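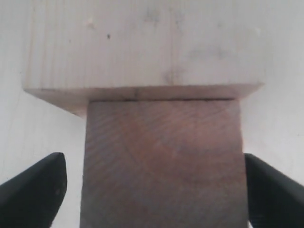
Progress Report to the Bouazza Fund: The Istmont Reading Room

March 22, 2020
From the Istmont Reading Room office

Search this site Enter keywords Go
Print this page | E-mail this page

Dear friends at the Fund,

When we last wrote to you we were still arguing over paint colors, so it is a real pleasure to be able to tell you how much has happened since then. The old feed store on Carnasow Street has a sound roof again, the front windows open and close the way windows should, and we have a lending collection of 1,728 books on the shelves, every one of them entered in the catalog. A good many came from attics and spare bedrooms around town, and we had to say a gentle no to several sets of encyclopedias (people are very attached to their encyclopedias, and we tried to be kind about it).

Your grant has gone mostly where we said it would. The largest share paid for shelving and for the ramp at the side entrance, which was finished before the worst of the snow and has been a blessing to our older readers and to anyone pushing a stroller. The heating took more than we had planned. The furnace we hoped to keep could not be saved, and we moved money over from the furniture line to replace it, as we explained in our winter letter. We are making do with borrowed chairs for the present, and they don't match at all, but they are comfortable and people do sit in them for hours.

Membership stands at 149 households. We had set ourselves a more modest goal for the first year and are delighted, though we would still like to reach more families out along the Josik road, where there is no bus and the drive can be a hard one in bad weather. The book boxes we leave at the Josik store have helped with that. They go out full of mysteries and gardening books and come back with little notes tucked inside asking for more of the same.

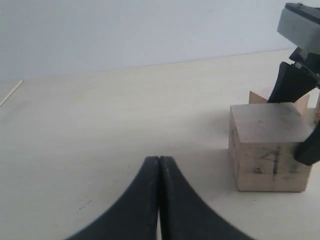
The children's story hour has grown faster than anything else we do. We began with seven children on the rug and now regularly have 20, along with parents who stand at the back and pretend they aren't listening. We have started splitting the group by age, with picture books first and chapter books after, and the older ones have asked for a club of their own. We would dearly love to give them one.

As you will have guessed, our doors are closed just now, and we don't yet know for how long. Due dates have been put off for everyone, and we are reading a chapter over the telephone to any member who would like the company – it has been more popular than we expected, and some of the calls run rather long. The open house we had hoped to hold this spring will have to wait until June at the earliest, and we will write again before settling on a day.

The remaining funds are set aside for chairs, a proper returns box, and large-print books, which we can never seem to keep on the shelf. If you would prefer that we hold off on any of these purchases while things are so unsettled, please do let us know. The full accounts will follow by mail with copies of the furnace and ramp invoices.

With our warmest thanks, and our hopes that all of you are keeping well,

The Istmont Reading Room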